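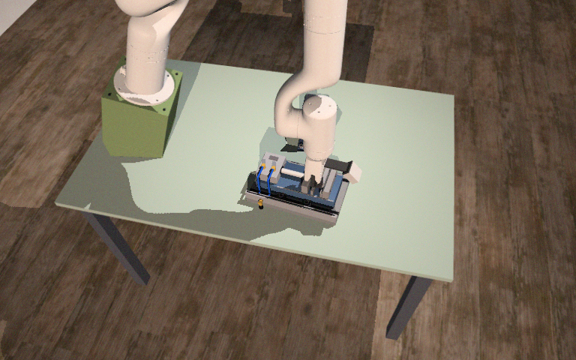 Spent October getting quotes to refinish the floors in our place in Ditham. Posting what I learned in case anyone else has old boards and no idea where to start.

Pelletier quoted 2,943 for the whole downstairs. That covers sanding, filling and three coats. Moving furniture is extra — 95 per room, and the piano is on us.

Uren came in lower but wouldn't touch the hallway until the loose boards were fixed. Fair enough. I fixed them myself with screws and a borrowed drill. Took a Sunday.

Check how thick your boards are before you book anyone. Pull up a floor vent and look at the edge. Ours have been sanded at least twice already, so there's one more good sanding in them.

If you only have worn patches, ask about a screen and recoat. You keep the old color and most of the scratches, but we did the back bedroom that way for 279.

Sanding dust gets into everything. Tape the closet doors shut. I didn't, and I'm still washing coats.

We went with Pelletier in the end. They want 50 down to hold the date. Will post again when the second coat is on.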